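Home Stories Archive Submit About

We use cookies to keep this site working. Accept / Manage

The Second Signature

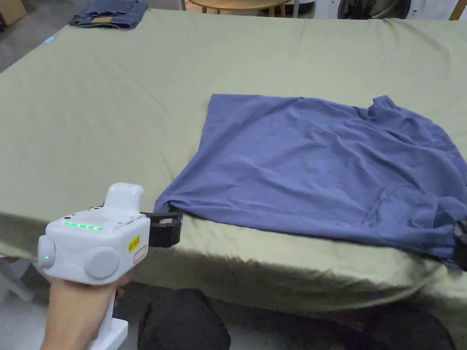
Who decides when a rule is finished with? Moushumi Begum's answer was that whoever signed it should have to come back and sign it away.

She said this at Winudstead in December, with the rulebook open at page 73. Rule 11 said that any fold the machine learned had first to be done by a person, start to finish, with no stopping to tidy.

"It slows us down," said Tobias Mahmoud. "One bad crease and the whole run goes in the bin."

"It goes in the log," she said. "Marked bad. That's different from the bin."

Tobias had 205 runs to hand over and had smoothed the sleeves between steps in most of them. He had not written that down. Moushumi knew because the times were wrong -- a T-shirt does not take that long.

Janaka Uddin came in with tea and put it on the windowsill. He had written Rule 11, years back, when the Seralo arm kept stopping halfway through a shirt to wait for hands that never came.

"Can I see the sheet?" he asked.

Tobias gave it to him. Janaka read it standing up, then took a pen and wrote "paused" beside run 1, and beside run 2.

"You're not going to do all of them," said Tobias.

"No. You are."

Tobias sat down. Outside it was getting dark. He found his place on the sheet and wrote "paused" beside run 3 -- then he pulled the lamp closer and went on.

Contact | Copyright Kamosmont Stories | Back to top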